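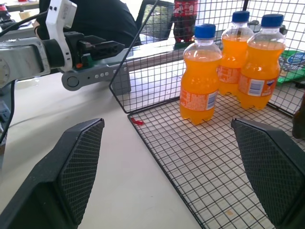 4. Load the bottles first

Bottles go on the floor of the rack, never up top. Stand each one on its base, cap up. Orange soda on the left, cola in the middle, green soda on the right. If your shop sells different stuff, fine, swap it, but keep one flavor to a column or the refill sheet won't make sense.

4.1 Wipe the wire floor. Check the front corners, little scraps and torn label bits collect there.

4.2 Put the back bottle in, then the front one. Push back gently.

4.3 Rock each bottle with one finger. Should sit flat on the grid. If it leans, a foot of the base is caught in a square – lift and turn it a bit.

4.4 Turn labels to the front. Barcodes to the side or back.

CAUTION: Load limit for the Waaka rack floor is 3,000 grams when it is standing on a table. We stop at 2,950. Weigh a full bottle on the kitchen scale and do the math before you fill the thing.

Note: a sealed bottle that got dropped goes to the back room for 30 minutes before it goes anywhere near the rack. Don't open it to check.

5. Chip bags

Bags go above the bottles, fronts facing out, one flavor next to the other. Tomato, then the green one, then original. Red, green, pink – people find them by color way before they read anything.

5.1 Hold the bag by the top seam. Not the middle, you'll crush it.

5.2 Shake once so the chips settle, then hang or stand it. Either is OK as long as the logo shows.

5.3 Line up the tops. A bag riding a little high is allowed. Crinkled corners, smooth them with your thumb.

5.4 Bottoms of the bags will hang down over the bottles some. Caps should still be easy to reach. If you can't get a bottle out without lifting a bag, move the bag up.
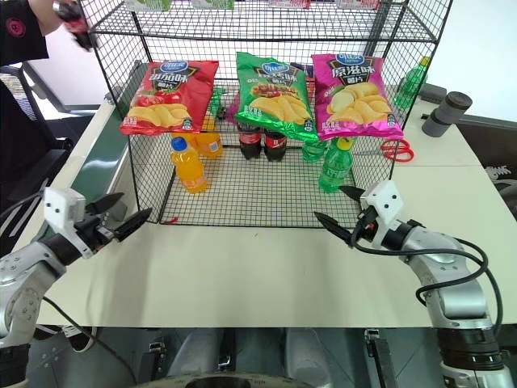 Sigita Lill
Display set-up, Gronska counter racks

5.5 Spare bags tuck in behind the front row. Same flavor behind same flavor if you can manage it.

CAUTION: no clips with teeth on the chip bags. One tiny hole and the bag is stale by closing time.

6. Top shelf

Boxes only. Apple boxes together, strawberry boxes together, picture side out. Fronts flush with the shelf edge, nothing sticking over.

6.1 Load from the left. Slide, don't drop.

6.2 Keep heavy stuff off this level. Limit is 200 grams per box on the small Brinberg shelf insert, printed on the card that came with it.

6.3 Step back to where a customer stands. Can you see every flavor? If not, fix it now, its a pain once the price strips are on.

7. Before you walk away

7.1 Scissors, tape and cut ties off the table and back in the kit. Check right beside the rack, they hide against the wire.

7.2 Look through the side wall for bottles that slid back.

7.3 Fill in the refill sheet. Initials and time, eg 4 p.m. Sheet goes to Hamish Pryor.

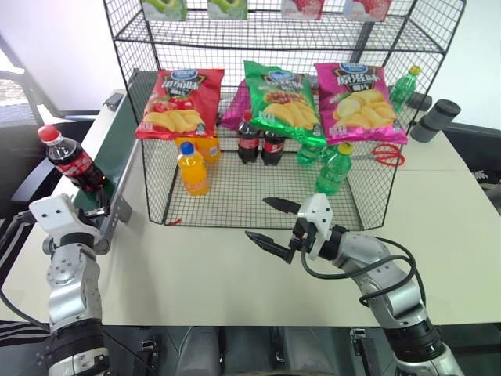

Fig. 3. Chips at the back, bottles below and in front. Scissors still to be put away (step 7.1).

8. Refilling during the day

Take the front bottle out, move the back one foward, new one goes behind. Same with bags. Top shelf can wait till evening.

Rack wobbles? Empty it first, then see section 9, Feet and corner clips.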